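The Finger Pads Deserve a Page in the Maintenance Log

Most of the arguments I have about hand-held grippers are about software. People want to talk about tracking drift, frame rates, and how many hours of demonstrations a policy needs before it will pick up a fork. I have spent the last year keeping these tools in working order, and I think the conversation starts in the wrong place. It should start with the pads and the four screws that hold each pair of jaws together as a working tool.

Our setup at Cusitz is simple. We have pairs of hand-held grippers with a camera on each, a charging shelf, a bench with a parts drawer, and a binder. An operator takes a left and a right, does household tasks with them for a shift, and puts them back. The jaws are our own pattern. The pads come from Brondier and the screws come from Verhoeven in bags of 700. The arm that eventually runs the learned behavior is a Starken, and it carries the same jaws and the same pads as the hand tools. That last part is the whole point of the method. If the two sets don't match, the data describes a hand that the robot doesn't have.

Everyone agrees with that sentence and then nobody budgets for it. Matching jaws on the day of purchase is easy. Keeping them matched through months of use takes a person with a driver and a bit of patience, and that time has to come out of somebody's schedule.

Pads wear at the tips first. An operator who picks up flat things off a table drags the bottom edge of the pad along the surface hundreds of times a shift, and the edge rounds over. A rounded edge still picks up a sponge or a cup without any trouble, so the tool passes a casual check. Then it goes out to do cutlery and the operator starts tilting the wrist to get under the handle. The operator won't report this. People adapt to a worn tool in a few minutes and stop noticing. The recordings fill up with tilted wrists, and the arm learns to tilt its wrist with brand-new pads on, where the tilt makes the grasp worse.

We found this out in February. One batch of 863 recordings had a grasp angle that didn't match anything else we had. The first week went to looking for a calibration fault in the cameras. The cameras were fine. On Friday I put the pads from that pair next to a new set, and the difference was plain from across the bench. We kept 335 of the recordings and threw out the rest. A new set of pads costs less than the lunch we ate while arguing about the cameras.

So my first opinion is that pads should be changed on a schedule, by hours of use, whether they look worn or not. We do it at 45 hours. I don't claim that number is right for anyone else. It depends on the pad compound and the surfaces, and a crew working on bare stone will need a shorter interval than one working on cloth. Pick a number, write it on the tool, and stick to it.

My second opinion is less popular. Both tools in a pair should be serviced together, even when only one has a problem. Operators favor one hand, so the pads wear unevenly, and it is tempting to swap the bad side and send the pair back out. Then the left and right close at slightly different points. For single-hand work you would never know. For anything where one hand holds and the other moves, it shows up as a small correction on every cycle.

The screws are the other half of the job. They go into plastic, and plastic doesn't forgive a heavy hand. I have seen more jaws ruined by tightening than by dropping. Use a small driver, stop when the head seats, and check them at the start of the shift. If a screw turns freely, the jaw goes in the scrap bin. Some shops fill the hole with glue and carry on. I think that is a false saving, and I have told them so.

Alignment comes after that. The bench check we inherited was to close the jaws on a wooden block and look for daylight. It tells you whether the pads are parallel, and very little else. A block is tall, has square sides, and sits still. I would rather finish every service with a spoon on a table. Lay it face down, bring one pad to each side of the bowl, and look at the gaps before closing. If one pad is nearer than the other when the handle runs straight down the middle, the jaws are off center, and you will see it sooner on a curved bowl than on any block. 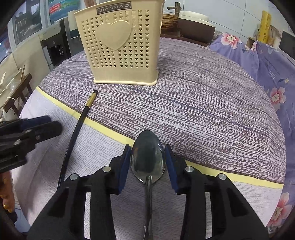
I also think the spoon check belongs on a real table with a real cloth on it. A bench mat is flat and grippy and hides problems. Cloth slides and bunches. A pad that hangs a little low will catch it and pull it along, and you want to learn that before the shift. Do it with other things nearby, too, so that the operator has to come in at a natural angle. A gripper that only behaves in open space isn't ready to go out.

The usual objection is time. A full service on a pair, with pads, screws, closing check and spoon check, takes me most of an hour, and during that hour the pair is recording nothing. Managers see an idle tool. I understand that, and I don't think the answer is to rush the service. The answer is a spare pair for every few in use, so the tools rotate through the bench and the operators never wait. We ran without spares for months and called it lean. What we had was a shelf of tired grippers that nobody wanted to take out of circulation.

The other objection is that a good enough model will smooth all this over. Maybe it will. With enough variety in the hardware, a policy might learn to ignore a rounded pad or a loose jaw. But that variety has to be collected on purpose and labeled, and ours was neither. We had one pair going slowly out of shape and no record of when it started.

That brings me back to the binder. Each tool should have its own page, with the date of every pad change, every jaw replaced, and the initials of whoever did the check. The same tool number should be saved with every recording. When something odd turns up in the data, you can then look up what the hand was like that day. We started doing this in the spring, and it is still on paper, because the pen is tied to the bench and the laptop is always somewhere else.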